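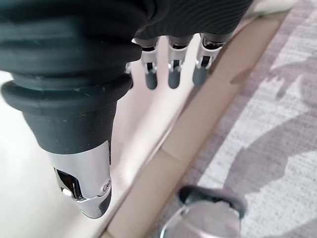

Last edited: May, 4:40 pm, by Linnea Lundgren

Getting marks off a pale tabletop

Cream and off-white tops show everything. Tea rings, biro, grey rub marks, the blue off a shopping bag. Most of it comes off with very little if you go in the right order. Start gentle, work up, stop as soon as it's gone.

Quick version for people in a rush: dishwashing liquid, warm water, microfibre cloth, dry it straight away. Try that before reading the rest.

What you need

Two microfibre cloths, one for wet and one for dry
Dishwashing liquid, any
Bicarb soda
White vinegar (NOT on stone, see further down)
Metho
A white pencil eraser, the soft sort
Old plastic card for scraping
Nenis paste if you've got it, bicarb if you haven't

White or pale cloths only. I used a red Chux once on a damp cream top and had a pink patch to deal with on top of the original coffee.

First, work out what the top is

Laminate, painted timber, solid surface and stone all get sold in the same creamy colour and they don't like the same things. Look at the underside or along the edge. Brown or speckled board under a thin skin is usually laminate. Same colour all the way through, and a bit warm to the hand, probably solid surface. Cold and heavy, treat it as stone. Brush or roller texture when you look across it at a low angle, it's paint.

Can't tell? Treat it as paint. Soap and water, eraser, nothing stronger.

Whatever you use, do a patch somewhere out of sight and let it dry properly before you judge it. Everything looks fine wet.

Everyday grime

Dry wipe first to get the grit off, otherwise you're just sanding. Then a squirt of dishwashing liquid in warm water, wring the cloth right out, long strokes. Rinse the cloth, go again with plain water. Dry. Skipping the plain water is why tops go sticky and pick up dirt twice as fast.

Grey and black rub marks

From chair backs, laptop feet, shoe rubber if you have kids. Eraser. Small strokes, brush the crumbs off, keep turning to a clean bit of the eraser. If it's smearing, the eraser is dirty, rub it on paper first.

Tea, coffee, turmeric

Bicarb and a few drops of water, mix to toothpaste thickness. Leave it sitting on the stain for 6 minutes, wipe with a damp cloth, no scrubbing. Repeat if it's fading. Turmeric on laminate may need a couple of goes and then a few sunny days by the window, the light does most of the work.

Biro and marker

Metho on a cotton bud, laminate or solid surface only. Dab, lift, fresh bud, dab. Dont wipe sideways or you'll have a bigger, paler version of the same mark. Windows open, no flames, gloves if your skin's touchy. On paint, metho can take the finish with it, so stick to soap.

Candle wax and stuck labels

Wax, ice in a bag on it til it goes brittle, then the plastic card held flat. Labels, warm soapy cloth laid over the top, go and do something else, come back and peel. Leftover glue rolls off under your thumb with a drop of cooking oil. Wash the oil off after.

Fine scratches

Solid surface only. 2000 grit wet-and-dry, plenty of water, light circles a good bit wider than the scratch, then wash and look. Never on laminate, you'll go through the pattern and there is no coming back from that. Roald Lie tried it on his, now owns a very nice table runner.

Stone

Soap and water. No vinegar, no lemon, no bathroom spray. Acid can etch it and then the dull spot is permanant unless you get someone in.

Don't bother with

Melamine sponges on anything glossy. They leave a flat patch you'll see every afternoon when the sun comes in low.
Bleach. Can yellow a cream top.
Spray polish. Streaks.

Nia Voyle asked about car wax on old laminate. Works okay, gives a bit of shine back, but keep it off anything you put food on.

Will add a bit on yellowed edges when I've had a proper go at mine.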